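Plonmont repair library opens its doors for longer from January

Plonmont's much-loved repair library is to open five evenings a week from January, after a bumper year in which its members brought in 858 broken household items and took most of them home in working order.

The library, in the old Lundgren shoe shop opposite the bus station, began as a single table of borrowed tools at the back of a church hall. It now lends out drills, sewing machines, wallpaper steamers and a very popular carpet cleaner, and runs the mending sessions that have made its name across the valley. Until now these have been squeezed into two evenings, with a queue that often reached the chip shop by half past six.

Eskil Sjögren, who set up the library with a couple of neighbours, was beaming when we called in. "I've lost track of how many toasters I've had apart," he said. "But people stay for the whole thing now. They pull up a chair, they ask what the screwdriver is for, and the next time they come in they've had a go at home first. I love that!"

The longer hours have been made possible by a grant of £2000 from the Clisodix community fund, which will pay for heating and lighting through the colder months, plus a second set of soldering irons. Membership stands at 274 households, and there is still room for more.

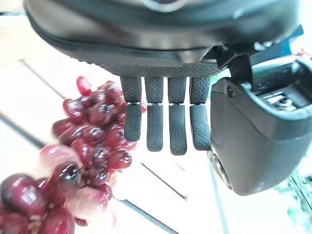
Four slender fingers in a row over a white tabletop.

Sewing has been the surprise hit of the year. Do-yoon Bang's trouser-hemming class filled up within a day of being announced, and she has already added a second group for zips, pockets and worn-out elbows (bring your own jumper, and wash it first, please). She learned to sew from her grandmother and still uses the same tin of pins.

"Everyone arrives saying they can't sew a button on," she said. "By the tea break they're doing buttonholes and showing each other. It gets quite noisy in there, in a good way."

There are plans for younger menders too. Pupils from Zerkine Road Primary will visit in the spring to learn how to patch a bicycle tube, oil a chain and wire a plug, and the library is hoping to borrow a few old bikes for them to practise on. If you have one rusting in the shed, Eskil would be delighted to hear from you, whatever state it's in.

Evening sessions will run from 6pm to 9pm, with the last item accepted at 8.15pm. Microwaves and gas appliances can't be taken. Membership forms are available at the front desk and at Plonmont Library on Mill Street, and new members can borrow their first tool the same evening they sign up.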